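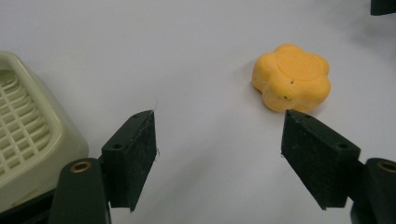 Issue 993

Hand tools out at Skusham as Orkico gathers its examples

By Lucyna Śliwiński

17 Jul 2024

If you have walked past the old reading room at Skusham this summer and wondered why grown people were sitting at white tables picking up toys and putting them down again, the answer is that they are teaching, in a manner of speaking, and that they would be very glad if you came in and had a go yourself.

Orkico, the small firm which moved into the building in the spring, is putting together a large set of examples for a learning system that will one day, it is hoped, let a robot arm tidy a table in an ordinary home. The arm itself isn't at Skusham at all. What they have there is a set of hand-held grippers, each with two dark fingers and a camera looking down between them, and every time somebody uses one to pick a thing up, the picture and the movement of the hand are saved together as a single example.

Halina Sobczak runs the sessions and was kind enough to give me most of an afternoon and two cups of tea. She told me that the plan is to have 2,000 good examples by the end of August, and that she and the others had reached 993 on the morning I called (a pleasing match with the number on the front of this issue, which I promise we didn't arrange!).

The job on my table was a soft yellow flower with fat rounded petals, to be lifted from the tabletop and set down in a cream-coloured dish with a slotted bottom. It sounds like nothing, and for the first couple of goes I made a proper mess of it. You find yourself wanting to snatch, as you would with your own fingers, and the gripper doesn't care for that. Halina had me bring it in low and slowly, with the flower sitting nicely between the tips before I squeezed, and after a while I stopped thinking about my wrist and began rather to enjoy myself.

"People say sorry when they drop it," she said. "I tell them to carry on and pick it up again. We keep a good many of those, where somebody misses and then puts it right, and the system needs to see that too."

The flower and the dish are moved between goes, sometimes only by a hand's width, and other odds and ends are left lying on the table now and then so that the pictures don't all look alike. There are 17 jobs on the list at present. Folding a face cloth is the least popular, I am told, and stacking cups is the one that children ask for.

Lech Witkowska looks after the recordings in the back office, where each one is watched through before it is counted. He reckons that some 16 in every hundred are set aside, mostly for a hand moving too fast for the camera to follow, or for a sleeve getting in the way. He asked me to pass on to readers that short sleeves are a great help, and I do so gladly, having worn a cardigan.

Gervásio Rocha, who came over from the Metwally workshop to help set up the tables, has been swapping the finger pads as they wear and keeping a spare gripper ready for busy mornings. He says left-handed visitors are especially wanted, as they have had very few.

Sessions run on weekday mornings and last about an hour, with a break for anyone whose hand gets tired. Under-twelves are welcome with a grown-up. There is no need to book, but groups should leave word at the Skusham front desk first, and do ask for Halina, as there are two on the premises and Halina Kurek in accounts has been getting the calls.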